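Wutgate Housing Trust
Vacancies and Opportunities

Home > Work With Us > Current Vacancies > Accessible Bathrooms Officer

Accessible Bathrooms Officer (Home Adaptations Team)

Reference: HA-316
Location: Ferkbridge office, with regular travel to homes across the Wutgate area
Hours: Full time, 8:30 a.m. to 5:00 p.m.
Contract: Permanent, subject to a probationary period
Reports to: Haf Bellis, Head of Home Adaptations
Number of positions: 2
Applications close: end of April

Wutgate Housing Trust invites applications from suitably qualified persons for the position of Accessible Bathrooms Officer. Two appointments will be made. Both positions are based at the Ferkbridge office and both carry the same duties, although one will have lead responsibility for the Imhof buildings and the other for the single-family homes north of the river.

About the Trust

The Trust is a nonprofit landlord. It owns and manages rental homes in Wutgate, Ferkbridge and the surrounding townships, and its tenants include a high proportion of older residents and residents living with a long-term illness or disability. Under the current adaptations plan, 316 bathrooms are to be assessed and, where the assessment supports it, altered so that the resident can continue to wash, bathe and use the toilet safely at home. Fifty-two of these are in the Imhof buildings, where the bathrooms are small and the original plumbing is still in place.

The Home Adaptations Team handles requests from the first telephone call through to the final inspection. The team works closely with the Trust's repairs department, with occupational therapists employed by the county, and with outside contractors. Brutico is the appointed contractor for plumbing and tile work under the present plan.

Purpose of the position

The Accessible Bathrooms Officer visits residents in their homes, records how the bathroom is used and by whom, prepares a proposal for alterations, and sees the work through to completion. The officer is the resident's named contact during that time. Much of the work is practical and is carried out on site, and much of it consists of listening. Residents are often asked to talk about private matters with someone they have only just met, and the Trust expects its officers to conduct these conversations with patience and tact.

Main duties

The officer will:

Visit residents at home by appointment and complete the Trust's bathroom assessment form.

Measure rooms, doorways and fixtures, and record the position of drains, supply lines and electrical outlets.

Obtain the written recommendation of an occupational therapist in every case where a hoist, a raised toilet or a level-entry shower is requested.

Prepare a layout and a schedule of work for each bathroom, and explain both to the resident in plain language before any order is placed.

Arrange temporary washing and toilet facilities for residents who will be without a bathroom overnight.

Meet the contractor on site at the start of the work and again before the walls are closed.

Inspect finished work, list any defects and confirm that they have been put right.

Keep the case file up to date. Entries are to be made within one working day of each visit or call.

Answer complaints at the first stage of the Trust's complaints procedure, and refer them to the Head of Home Adaptations when the resident remains dissatisfied.

Take part in the out-of-hours rota for urgent bathroom failures. Each officer is on call one week in six, and an additional payment is made.

Layout work

Officers prepare their own layouts using software supplied by the Trust. Previous experience with drafting or modeling programs is helpful, although full training is given. The Trust places some weight on this part of the job. A bathroom in the Imhof buildings may leave very little turning space once a toilet, a basin and a shower seat have been placed, and a mistake on the drawing is costly to correct after the floor has been laid. Candidates called for interview will be asked to comment on a sample layout and to suggest changes to it.

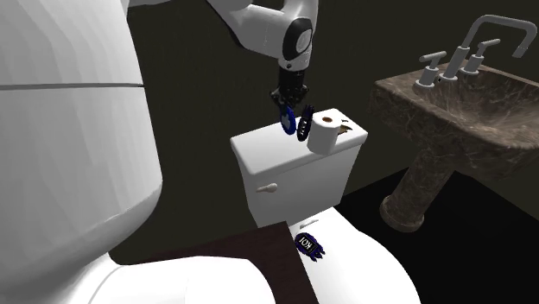
White bathroom surfaces and a dark brown panel in a computer-rendered view.

Officers are also responsible for the choice of fixtures within the Trust's approved range. They are expected to know the standard seat heights, the load limits for grab bars on different kinds of wall, and the clearances required beside a toilet for a sideways transfer from a wheelchair. Requests for fixtures outside the approved range must be supported by a written reason and are decided by the Head of Home Adaptations.

Essential requirements

Applicants must be able to show:

A high school diploma or equivalent, together with at least two years of paid work in building, plumbing, interior layout, home care, occupational therapy support or housing management.

The ability to read and produce simple scaled drawings.

Clear written English. A large part of the position consists of letters to residents, and these are read by people who may be unwell or worried.

Experience of dealing directly with the public, preferably in their own homes.

A valid driver's license and the use of a vehicle. Mileage is reimbursed at the Trust's standard rate. Applicants who are unable to drive on account of a disability are welcome to apply, and other travel arrangements will be made.

Willingness to undergo a criminal background check. A past conviction does not in itself prevent appointment, and each case is considered on its facts.

Desirable

A certificate in accessible design or a related subject.

Knowledge of the building code as it applies to bathrooms in rental homes.

Ability to hold a conversation in a second language spoken in the Wutgate area, or in American Sign Language.

Experience of working with residents who have dementia, and with the relatives who support them.

Terms of employment

The position is graded at level 22 on the Trust's pay scale. Appointment is normally made at the first step of the grade, although a higher step may be offered to an applicant with substantial relevant experience. The full pay scale is sent with the application pack.

Annual leave is 22 working days, in addition to public holidays. The Trust contributes to the health plan from the first day of employment and to the retirement plan once the probationary period has been completed. Work boots and a tablet computer are provided. Officers may work from home when they have no visits scheduled, with the agreement of their supervisor, but must attend the team meeting at Ferkbridge in person.

The Trust will consider a job share for one of the two positions. Applicants who wish to be considered on this basis should say so in the covering letter and should state the days on which they would be available.

Training and probation

New officers spend their first weeks accompanying an experienced colleague on visits and do not carry cases of their own during that time. Training is given in moving and handling, safeguarding of vulnerable adults, layout software, and asbestos awareness. The last of these must be completed before any officer enters an Imhof building during construction work - no exceptions are made.

The probationary period is six months. A review meeting is held at the midpoint and again at the end.

How to apply

Application packs may be collected from the front desk at the Ferkbridge office or requested by telephone or mail. Large print and audio versions are available. A completed application consists of:

The application form, signed.

A covering letter of no more than two pages, addressing each of the essential requirements in turn.

The names of two referees, one of whom must be the present or most recent employer. Referees will not be contacted until an offer is to be made.

Resumes sent without the form cannot be considered. Applicants who have difficulty with the form should contact the personnel office, and a member of staff will complete it with them over the telephone.

Applications must reach the Trust by 5:00 p.m. on the last working day of April. Late applications will be returned unopened.

Selection

Shortlisted applicants will be invited to the Ferkbridge office for a half-day consisting of the layout exercise, a short writing exercise, and an interview with a panel of three. The panel will be chaired by Haf Bellis and will include a tenant representative with full voting rights. Interview questions are sent to all shortlisted applicants two working days beforehand.

Reasonable travel costs will be repaid on production of receipts. Applicants who need an adjustment to any part of the selection process - extra time, a ground-floor room, an interpreter - are asked to let the personnel office know when they accept the invitation.

All applicants will be told the outcome in writing. Those who attend interview may ask for comments on their performance.

Equal opportunity

Wutgate Housing Trust is an equal opportunity employer. Applications are considered without regard to race, color, religion, sex, national origin, age, disability, veteran status or any other characteristic protected by law. The Trust particularly welcomes applications from disabled persons and from present or former tenants. Employees and relatives of employees of Brutico may apply but must declare the connection on the form.

Informal inquiries about the duties of the position may be addressed to Haf Bellis through the Ferkbridge switchboard, extension 52, between 9:00 a.m. and noon. Questions about pay, benefits or the application form should be directed to the personnel office.

Back to Current Vacancies
Print this page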